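4. Collecting the Demonstrations

4.1 Why by hand

We began, as most groups seem to, with remote control. The operator sat at a desk in the next room, wore a headset, and steered the two arms of the Idby platform through a pair of joysticks. This worked well for blocks. For cloth it was an education, mostly in patience. A person who can fold a shirt while talking on the phone turns, behind a headset, into a person who has never met a shirt. Our operators pinched too deep, pulled too early, and let go of corners they believed they were holding. The resulting recordings were faithful demonstrations of someone struggling with a joystick, and a policy trained on them learned to struggle very convincingly.

We kept the remote-control recordings as a baseline (Section 5.2) and moved the rest of the collection to hand-held grippers. The demonstrator holds one in each hand and works the fingers directly. The fingers have the same travel and padding as those mounted on the arms, so a grasp that is impossible for the robot is, in principle, also impossible for the human. In practice humans are inventive, and we return to this in 4.4.

4.2 Setup

All sessions in the Plilska set use a bed as the work surface. Reviewers of an earlier draft asked why we did not use a table. We did, for the pilot, and the policy did well on tables. The homes in which we hope to run the system do contain tables, but laundry does not seem to be folded on them. A bed gives under the hands, and its sheet is a second piece of cloth with opinions of its own. A gripper that presses too low picks up sheet along with garment, and this error accounts for more failed folds in our tests than any other.

The head view is recorded throughout, together with the opening of each gripper and its pose. We did not clear the background. Objects near the work area were left where they stood for the length of a session, and demonstrators were told to work beside them. Figure 3 gives the head view at two moments of one session.
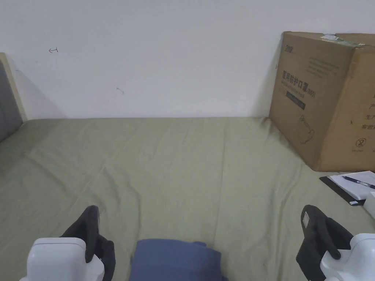
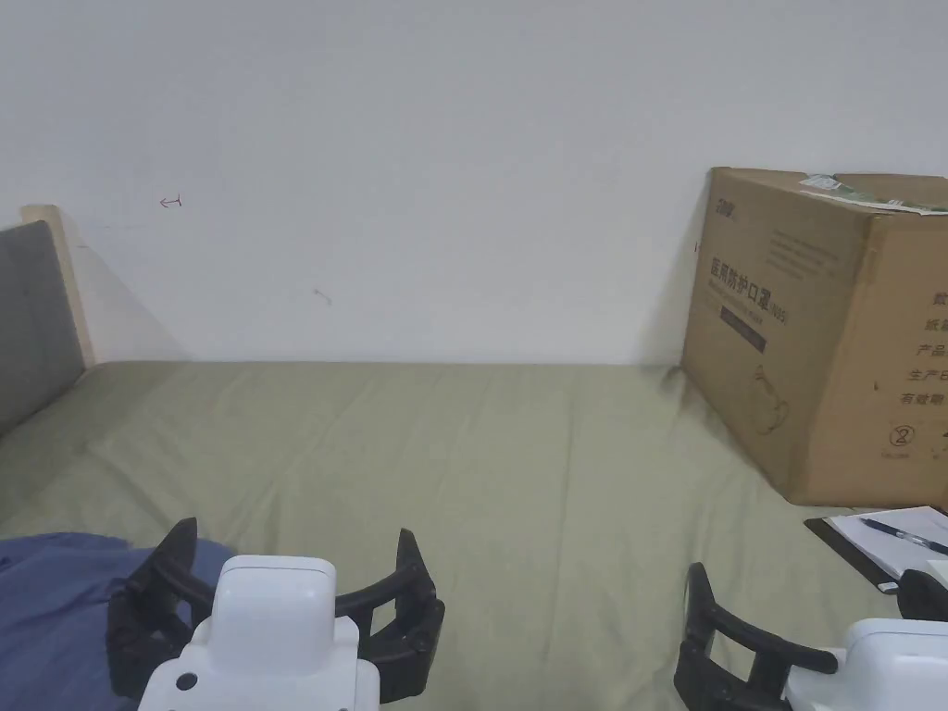 Figure 3. Head view with the hand-held grippers, blue cloth on a green sheet. The cardboard box and clipboard on the right were not part of the task.

4.3 Instructions to demonstrators

The first version of our instruction sheet ran to 12 pages. It specified approach angle, grasp depth and a preferred order of corners, and it produced demonstrations so cautious that they were of little use to anyone. The second version fits on one page. It asks for a flat, folded cloth, forbids touching the cloth with anything but the grippers, and requires that both grippers start apart with their fingers open. Everything else is left to the demonstrator.

The price of this freedom is variety. Some demonstrators spread the cloth fully before making a fold, while others fold first and tidy afterwards. One habit we had not foreseen was smoothing: after each fold, many people run a closed gripper across the cloth, whether or not it needs it. We debated whether to cut these strokes. They add length and rarely change the outcome. In the end we left them in, and the trained policy now smooths too, with the same air of diligence and the same lack of effect.

Each demonstrator practiced for 20 minutes before recording. Practice was not kept, with one exception, a session in which the recorder had been left running and which went better than anything the same person did afterwards.

4.4 Filtering

The collection produced 1276 episodes. We removed an episode if tracking was lost for either gripper, if a hand entered the work area in place of a gripper, or if the cloth left the bed. The second rule proved the most contentious. Several demonstrators had found that a stubborn corner could be freed with a knuckle, quickly and without apparent guilt. A knuckle is a fine tool, but the robot has none, and those episodes went.

We did not remove episodes with failed grasps as long as the demonstrator recovered. Early in the project we did the opposite, on the theory that a student should only see good work. The policy trained on that cleaner set was elegant until its first mistake. It would then go on folding the air where the corner should have been – unhurried, with both arms – and finish by returning to its rest position. Recoveries fixed a good part of this. We now ask demonstrators not to restart after a dropped corner, an instruction they find harder to follow than any other, as people like to be seen doing things right.

4.5 Transfer to the arms

The recorded gripper poses are mapped to the arms with the Clemum solver, using default settings apart from the joint speed limit. Human wrists allow themselves a good deal that our arms do not, and fast turns near the body were the usual cause of rejected trajectories. We slowed these segments and kept the rest at recorded speed. Cloth dynamics do not scale kindly: a corner flicked over at half speed does not flick, it droops. For this reason slowed segments containing a release were dropped entirely.

The head view needs less work than we had feared. The demonstrator's head moves and the robot's does not, at least not on purpose, and we expected to correct for this with a learned warp. A plain random crop during training did as well. We report the warp in the appendix, where the 7 weeks it cost us can be properly mourned.

4.6 Comparison with Mahrous

The closest existing collection in our own lab is Mahrous, recorded by remote control on the pilot table. It is larger than Plilska in hours and smaller in completed folds, a ratio that says something about joysticks. The two sets share the same gripper fingers, so they can be mixed without changes to the action format. Mixing helped in one case only, the initial reach toward the cloth, where the slow and careful remote-control operators supply many views of the approach. From the moment of contact onward, adding Mahrous made the policy more hesitant. We therefore use it for pretraining the reach and leave it out of the remaining stages.

One limitation carries over from both sets. The demonstrators knew what the finished fold should look like and stopped when they were satisfied, and neither recording contains a signal for satisfaction. We label the last frame of each episode as the end of the task. The policy has inherited from this a rather generous view of its own work, and it will at times stop beside a cloth that has been folded only in the loosest sense. A separate stopping classifier, described in the next section, is stricter.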